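Trades & Materials > Interviews > Acoustics

Last updated: 28 July 2019

Quiet walls, measured twice: Abelardo Carrasco on party wall testing

Abelardo Carrasco has tested walls between flats for most of his working life, and his opinion of the published ratings is low. "The rating belongs to a panel in a laboratory," he says. "The wall on site has power points, a skirting gap and a pipe through it."

His firm, Marchuk, keeps records of 1,211 field tests. Of those, 689 met the design figure on the first visit. Carrasco attributes most of the shortfall to flanking - sound that travels around the wall through the slab, ceiling or facade. "People add another layer of plasterboard. If the path is through the slab, they've spent the money and the neighbour's television is the same."

He describes the Stundby apartments, finished last October, as typical. The walls were built to the drawings. The sealant at the head of each wall had been left out on two floors, and the low-frequency results were also poor. Resealing recovered the speech range. The bass did not change until the cavity was widened on the worst wall.

On insulation he is brief. "Fill the cavity, but don't pack it tight. Density matters less than the brochures suggest." He rates resilient mounts higher, with one reservation: a single long screw into the stud will bridge the mount. At a job in Zaltilby he had 350 screws pulled and replaced with shorter ones.

He doesn't accept colour or surface finish as relevant to transmission. "Paint does nothing. Soft furnishings change the room you're in. They don't change the wall."
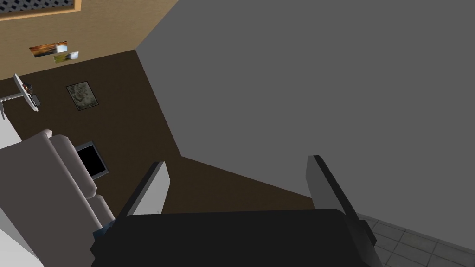 Plain grey surfaces, no texture.
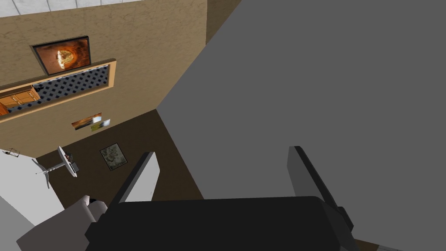 When should a wall be tested?

Once both sides are lined and sealed, and before the kitchen joinery goes in. Carrasco asks for the doors to be hung as well, and for other trades to be off the floor while readings are taken.

Related
Reading a field test report
Resilient mounts: fixing lengths and spacing
Slab edges and flanking noise
Heltero sealant: notes from site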